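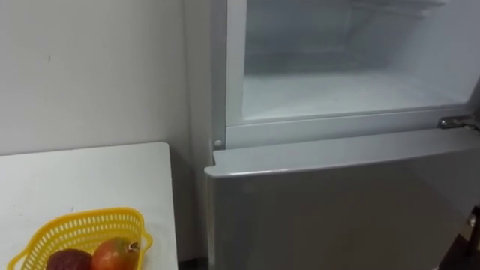 Yellow basket on the white table, two fruits in it, freezer compartment open.

August, 4:20 pm. Ripening test, fridge corner. Dark fruit and the orange-red one sharing the yellow basket for now, want to see if sitting together speeds either one up. Weighed both first, 200 g and 80 g over that (didn't write down which was which, redo).

Freezer: defrost log says last one was at 4000 hrs, so overdue. Leritz thermometer goes on the upper shelf, leave it 16 min before reading. Dont trust the Plusport one, drifts.

Scuffs on the wall by the fridge, wipe down before the Dultthorpe samples come in. Gap between table and fridge needs a sweep too, keep forgetting.

To do: labels, second basket, ask Sangkhawat for the rest of the fruit order. Check firmness again tomorow morning, same spot on each, thumb side. No fridge for either until then.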